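Mortar bench notebook: repointing mixes for the Drorkari wall
September 2022 | Posted by the mortar bench
Print this page | E-mail this page
4 comments | 11 shares

Continued from the last entry. Sand delivery from Yuen arrived, six bags, all dry enough to sieve without oven time. Sangate sand is still the reference. Both are sold as sharp washed sand but the Yuen is visibly finer and a bit more buff in colour.

Sieving

Took a riffled sample of 577 g from the Yuen bags and ran it through the stack for ten minutes on the shaker. Total recovered was 575 g, so the loss is within what we accept. Most of the mass sits on two adjacent sieves, 0.6 mm and 0.3 mm. Very little on the 2.36. Sangate spreads over four sieves and has a proper tail at the coarse end.

Void test on the Yuen, done the usual way with the glass cylinder: water demand to fill is high, a bit over 38 per cent. Sangate came in at 33. A 1:3 mix with the Yuen on its own will be short of binder. Either go to 1:2.5 or blend. I prefer to blend, as the original mortar from the wall has coarse grains up to 4 mm and the match will be poor otherwise.

Blend for the trial: two parts Sangate to one part Yuen by volume, both dry. Label B2. Void test on B2 gave 34.

Original mortar

Acid digestion of the second core from the north return is finished. Started with 497 g crushed by hand, not in the mill. Filtered, washed three times, dried overnight at 105. The aggregate that came back is a quartz sand with a few dark grains and some shell. Shell will have partly gone in the acid, so the binder figure is overstated by an unknown amount. Do not quote the ratio to the client until the thin section is back.

Lime lumps are common in the core, up to pea size. Consistent with a hot mix. No sign of cement in either core, though the patch repair beside the downpipe is plainly cement and is what has been pushing the faces off the stones next to it.

Mixes

Mix 1: putty, Sangate, 1:3
Mix 2: putty, B2 blend, 1:3
Mix 3: hot mix, quicklime, B2 blend, 1:3 on the quicklime before slaking
Mix 4: NHL 2, B2 blend, 1:2.5
Mix 5: as Mix 2 with Zestusex at the dose on the bag

Zestusex is the pozzolan the supplier sent. It is pinker than I would like and it will shift the colour of the cured joint. Included for completeness. If the biscuit comes out pink we can drop it without waiting for strengths.

Mix 3 slaked in the steel tub under the extraction hood. Goggles, gauntlets and face shield on, eyewash checked first. Peak was 118 at the centre of the heap, nine minutes after the water went on. Left to cool, knocked up the next morning. Needed extra water, which I recorded on the batch card and should have recorded here: 140 mL.

Flow table values, 15 drops: Mix 1 at 164 mm, Mix 2 at 168, Mix 3 at 159, Mix 4 at 171, Mix 5 at 166. Target was 165 plus or minus 5, so Mix 3 and Mix 4 are both out by a little. Did not adjust. Remaking Mix 4 would cost half a day and the water difference is small.

Casting

Prisms are 40 x 40 x 160, three per mix per age. Steel moulds, oiled lightly. Filled in two layers and tamped. The putty mixes stay in the mould five days, NHL two. One prism of Mix 1 lost a corner on demoulding and is marked with a cross. It can still be used for the flexural test if the corner sits outside the span.

Biscuits for colour: one per mix in the plastic lids, struck off level, then beaten with the churn brush once leather hard.

Curing cabinet set to 20 degrees and 65 per cent RH. The humidity reading wanders by four points whenever the door is opened and takes most of an hour to settle. Batch the door openings. CO2 is at ambient for the first week and then goes up to 3,000 ppm for the accelerated set only. Keep the control prisms on the open rack by the window wall and mist them morning and night. Misting log is on the clipboard.
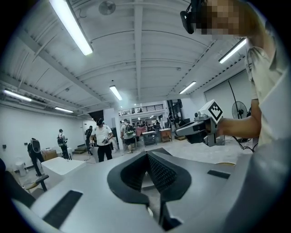 Carbonation checks

Phenolphthalein on a fresh break at 7, 14 and 28 days. Break by hand where possible, blow off the dust, spray once, wait a minute, measure the clear rim on all four sides and average. Measure to the half millimetre. The calipers with the cracked battery cover read 0.2 high, use the other pair.

At 7 days, open rack: Mix 1 rim 1.0, Mix 2 rim 1.0, Mix 3 rim 1.5. Mix 4 not tested. Mix 5 rim too irregular to call.

Mix 3 also has fine shrinkage cracks on the trowelled face of two prisms. Probably dried too fast over the first night. Cover with damp hessian from now on.

To do

Chase thin section.
Order more indicator, bottle is nearly out.
Second void test on B2, the first was a single run.
Joint trial on the sandstone offcuts, Mixes 2 and 3 only, 8 mm joints, raked to 25 deep.
Photograph biscuits next to the washed core under the daylight lamp.
Confirm with site whether the patch by the downpipe is in scope.

E-mail this page | Print this page
4 comments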